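Module 4: Recording Finds by Grid
Field Methods in Archaeology, course handout
Issued 2019-02-16. Module leader: Štěpánka Vrabec

## 1. Purpose of the session

This handout supports the lecture on site grids and should be read before the practical class. Students are expected to understand why a site is divided into regular units, how those units are named, and how a find is tied to its place on the ground. The same principles will be applied in August at the Dokcombe training excavation, where each student will be responsible for at least one unit.

An object taken from the ground without a record of its position has lost much of its value as evidence. A piece of a bowl found beside a hearth may suggest cooking or eating; the same piece found in a boundary ditch may be nothing more than rubbish. Once the soil has been removed, the relationship cannot be recovered. The written record is therefore the only lasting form of the site.

## 2. Setting out

A grid begins with a baseline. This is a straight line fixed between two permanent points, normally placed outside the area to be dug so that it will not be disturbed. A second line is set at a right angle to the first, and all further lines are measured from these two.

Right angles on site are checked with tapes, using a triangle with sides in the ratio 3:4:5. Both diagonals of the completed grid must also be measured. If they differ, the grid is not square, however neat it may look to the eye.

String is pulled tight between pegs and checked at the start of each working day. Pegs are easily kicked. Any peg found to have moved must be reported to the supervisor before digging continues in the units on either side of it.

## 3. Naming the units

Several systems are in use. At Dokcombe, each unit takes its name from the co-ordinates of its south-west corner, with the easting given first and the northing second. Letters and numbers may be used on small sites, but they become awkward when a trench is extended in a direction that was not foreseen.

The grid line itself must belong to one unit or another. The rule followed in this department is that a find lying on a line belongs to the unit to the north or east of it. The rule is of no great importance in itself — what matters is that every member of the team applies it in the same way.

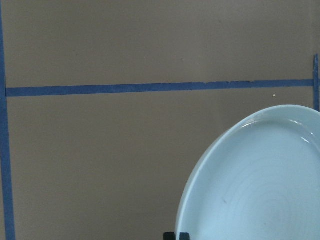
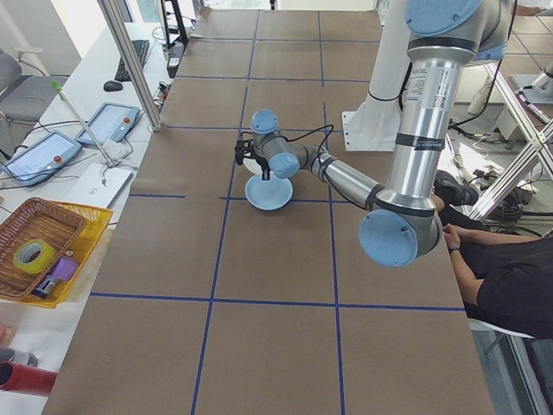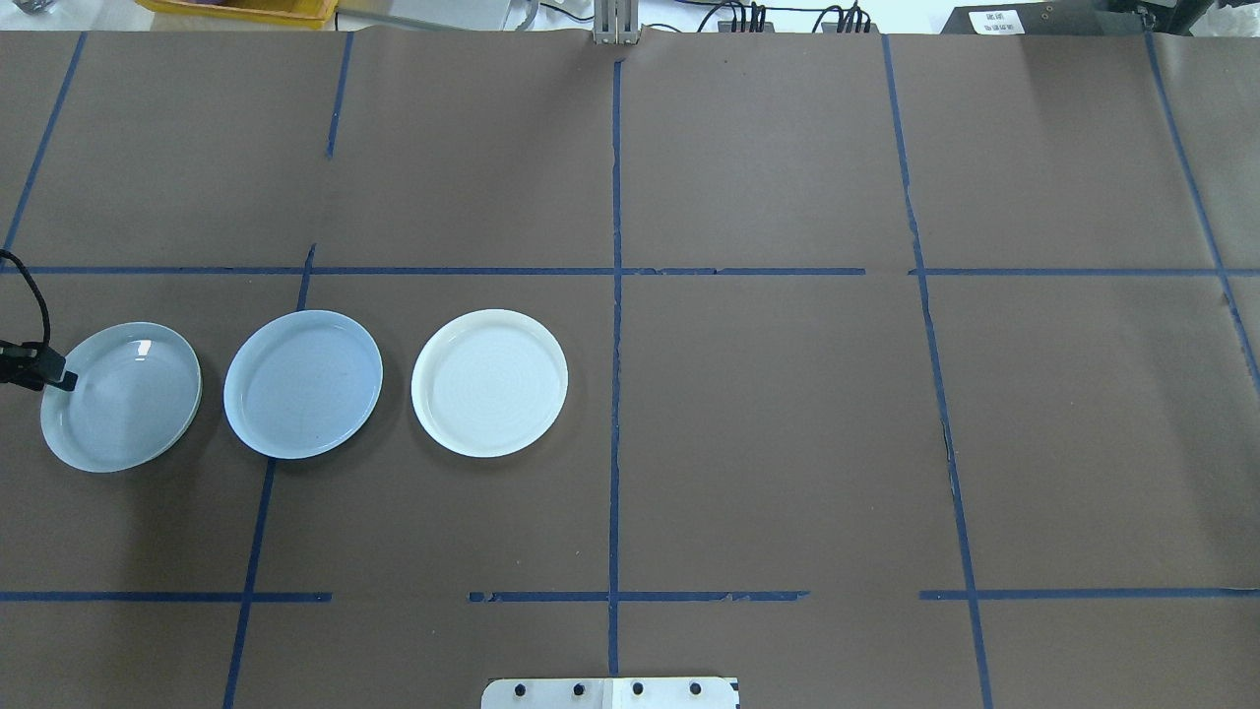
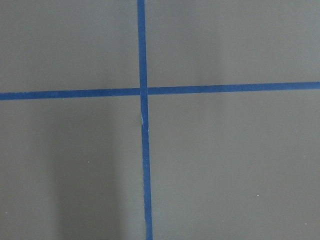
*Figures 1–4. Surfaces marked out with blue tape. Plates are seen in a row on the grid in Figure 3.*

## 4. Recording a find

Finds fall into two classes. Bulk finds, such as common pottery and animal bone, are bagged by unit and by layer. Small finds, such as coins, worked metal and complete vessels, are given their own number and measured individually.

For each small find, the following must be entered on the sheet:

- site code, unit and layer number
- distance east and distance north from the named corner
- height, taken with the level and reduced to the site datum
- a short description, with the finder's initials

Measurements are taken to the centre of the object unless it is long or large, in which case both ends are recorded. Tapes are held level. A tape that follows the slope of the ground will give a distance that is too great, and this is the most frequent fault in student records.

## 5. Case study: Akley

The excavation at Akley, directed by Svatopluk Kollár, produced 3000 sherds from a single trench of 80 square metres. The first plan of the pottery showed two dense groups with a clear gap between them, and the gap was at first taken for the line of a wall.

Lenka Jireš later compared the plan with the daily site notes. She found that 9 bags had been labelled with the co-ordinates in the wrong order, so that their contents had been plotted in other units. When the bags were returned to their proper places, the gap closed almost entirely. The wall was withdrawn from the final report.

Students should consider which checks would have brought the error to light while the trench was still open.

## 6. Reading and preparation

Kolář, Ľ., *Plans and Sections*, chapters 2 and 3 (required).
Phelan, C., 'Errors in finds records', departmental paper (recommended).

Bring a pencil, an eraser, a scale rule and squared drawing film to the practical class. Ink is not accepted on site drawings. Completed record sheets are to be handed to the module leader at the end of the class.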